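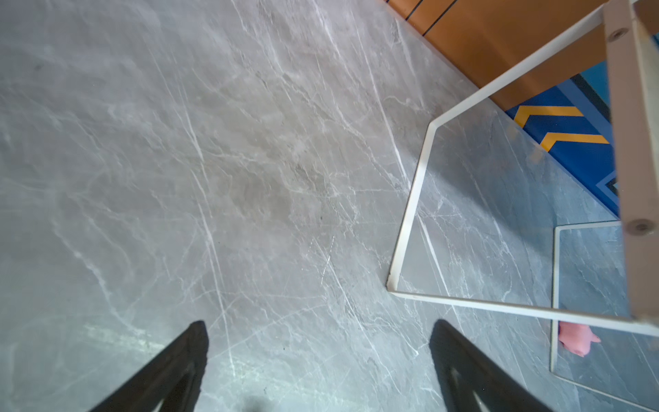 # Tonda: toy shelf tidying set

By Zdislava Bednárik, July
Filed under: Data cards / Home and play

## What is inside

Tonda is a small collection about putting toys on a shelf. It has 3854 pictures, and they are sorted by session. Each session has its own folder with a short text note written by Gwenaël Millet or by me.

The toys are of two kinds, small cars and pink pigs. The shelf has two tiers, with wooden boards and a white metal frame. The floor has a gray marble pattern with white veins, and it stays the same in all the sessions.

## How we name the places

- "top" is the upper board
- "low" is the lower board
- "floor" is every place on the marble pattern, also close to the shelf

A toy gets one place name per picture. If a toy is between two places, we write "unclear" and we do not guess. Left and right are always meant as you look at the shelf from the front.
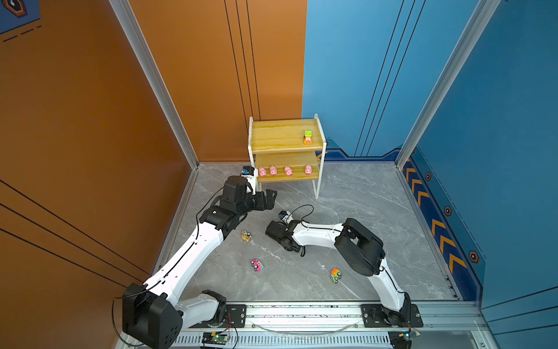

Fig. 1. Pigs on "low", one car on "top", three cars on "floor".

## Known problems

The notes of the first 30 sessions use "down" for the lower board. Please read it as "low". Color names of the cars are also not always equal: Gwenaël writes "teal" where I write "green-blue". I corrected nearly 100 of these, but more are left.

## Use and contact

You may use the set for study and teaching. Please keep the text notes together with the pictures. Corrections of the place names can be sent to Zdislava, and questions on the folders to Gwenaël.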